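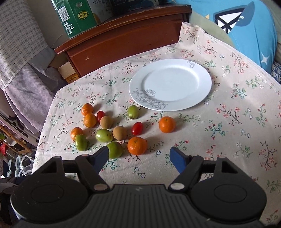 *The floral cloth on the round table*

# Getting creases out of a round tablecloth, and what size should I have bought?

Posted in: Home and laundry

**Mesfin Beyene**

I have a round dining table which came with the flat. I bought a printed tablecloth for it, pale pink with flowers and branches all over, and I have two problems with it.

The first is creases. It came folded in a small packet and the fold lines will not go. I have washed it once at 30 and hung it over the airer, and it dried with the old folds still in it plus some new ones from the airer. I ironed it on a medium setting and it looked fine on the ironing board, but by the time I had done the second half the first half was bunched up on the floor and creased again. The label says polyester and cotton but doesn't give the proportions. There is an iron symbol with two dots.

The second is size. I measured across the top of the table and bought the next size up, and the drop is much shorter than I wanted. I would like it to hang down a fair way, so that it looks like a proper tablecloth and not a mat. How are you meant to work it out? The shop's size guide only says "seats four" or "seats six", and I don't find that much use because it depends on the chairs.

I would also like to know whether it's worth putting something underneath. The table top has a slippery varnish and the cloth moves when anyone leans on it. We eat at this table every day and the cloth will be in use most of the time, so I don't want anything that has to be taken off for meals.

I have a steam iron, an ordinary ironing board and a washing machine. No tumble dryer. I don't want to spend a lot, as the cloth itself was cheap.

**Horgan**

I did the household linen for a guest house in Brenirton for a good many years, and most of it was polycotton, so I will take these in order.

*Creases.* Fold lines from the packet are pressed in at the factory and one wash at 30 often won't shift them. Look at the washtub symbol on your label. If it allows 40, wash at 40 on its own or with one or two light things, so that it has room to move about. Use a slow spin, 800 or under if your machine lets you choose. A fast spin on a full drum sets hard creases in polycotton and they are a nuisance to get out afterwards.

Take it out as soon as the machine stops. Hold it by the edge and give it a few good shakes, then turn it and shake it from the other side. Hang it on a line if you have one, folded once over the line with the two halves level. If you only have an airer, put it over the highest two rails so that there is a gap between them, and smooth it down with your hands. A shower rail is better than an airer for something this shape, if you have one and it's clean.

Iron it while it's still damp. This matters more than the heat setting. If it has dried out completely, spray it with plain water, roll it up and leave it for half an hour, then iron it. Two dots means medium, so you have the right setting. Iron on the back of the cloth so you don't put a shine on the print.

For a round cloth, fold it in half with the right side inside and iron it as a half circle, starting from the fold and working out to the hem. Do one side, then turn the whole thing over and do the other. Then open it and run the iron quickly along the middle to take out the fold. Put two chairs on the far side of the ironing board, pushed together, and let the finished part slide on to the seats. That will stop it ending up on the floor.

Be careful at the hem. The edge of a circle is cut across the weave for most of its length and it will stretch if you pull it along with the iron. Press down and lift, and don't drag. If you stretch it you get a wavy edge that never hangs right again.

*Size.* Measure straight across the table at the widest point. Decide how far down you want the cloth to hang. Double that figure and add it to the first one. People forget to double it, and I suspect that is what has happened with yours.

So if your table is 110 cm across and you would like a drop of 25 cm, you need a cloth 160 cm across. For everyday meals 20 to 25 is comfortable. Much more than 30 and it sits in people's laps. Sit on one of your own chairs and measure from the table top down to your legs, and stop a little short of that.

If the cloth is going to be washed a lot, allow a bit for shrinkage. Mine used to lose two or three centimetres across in the first few washes.

*Underneath.* Yes, put something under it. You can buy table felt by the metre, usually with a brushed cotton top and a rubbery back. Cut it to the size of the table top exactly, or a centimetre smaller. It stops the cloth sliding, it deadens the noise of plates, and it protects the varnish to a fair extent from warm dishes, although you should still use a mat for anything straight from the oven. One warning: some of the cheaper rubber-backed ones can mark varnish if they are left for months in a warm room. Try a piece somewhere it won't show, or put a thin cotton sheet between the two.

**Prirno1461**

just use clips. you can get 4 for next to nothing on the market. metal ones grip better but check they open wide enough for your table, ours didn't and I had to take them back

for creases I spray mine when it's already on the table and pull it flat with my hands and by teatime it's gone. never ironed one in my life

**Sotell**

I agree with most of what Horgan has said but would add a few things.

Spraying the cloth on the table does work for light creases. I wouldn't do it on a wooden top without something waterproof in between, as the damp goes straight through. Mesfin says the top is varnished, so a light mist would probably do no harm, but I wouldn't do it every week.

Clips are fine on a square table with a plain edge. On a round one they pull the cloth into bunches between them, and if the table edge is rounded off or has a moulding they tend to ping off. Tablecloth weights are better in my experience. They are small things on a clip that hang from the hem, and you can make your own from curtain weights sewn into little pockets of matching cloth. Take them off before washing.

On storage, which hasn't come up yet. If you fold the cloth after ironing it you will be back where you started. Get a long cardboard tube, the sort that carpet or wrapping paper comes on, cover it with a bit of old sheet, fold the cloth in half once or twice lengthways and roll it round. Fabric shops throw these tubes away and will generally give you one if you ask. If you have no room for a tube, hang the cloth over a trouser hanger with a towel on the bar first.

If you can't change the cloth for a bigger one, you can add to it. I put a border on mine in May out of a plain cotton that picked up one of the colours in the pattern. For a circle you need either a lot of short curved pieces joined together or a gathered frill. The frill is much easier. Cut straight strips, join them into one long loop, run two rows of long stitches along the top, pull them up until the loop fits the hem, pin it and sew. Wash the new fabric before you cut it, or it will shrink at a different rate from the cloth and pucker.

You need more length than you would think. Multiply the width of the cloth by three and a bit to get the distance round, then add half as much again for the gathers. On a 130 cm cloth that comes to a little over six metres of strip, although the strips can be quite narrow.

**Mesfin Beyene**

Thank you all. I measured again and Horgan is right, I hadn't doubled the drop. I have had it out of the packet and washed it, so I can't take it back.

I tried the half circle method this evening with the cloth damp and two chairs behind the board. It took 20 minutes and most of the packet lines have gone. There are still faint ones but I can live with those. I will get some felt when I'm next in town, and put the old sheet under it as suggested.

I don't have a sewing machine. Could the frill be done by hand, or would it take for ever?

**Sotell**

It can be done by hand but you would be at it for several evenings. Use a backstitch for the join and a doubled thread for the gathering rows, and gather it in quarters so that if a thread snaps you only lose one section. Mark the quarters on the cloth with pins before you start.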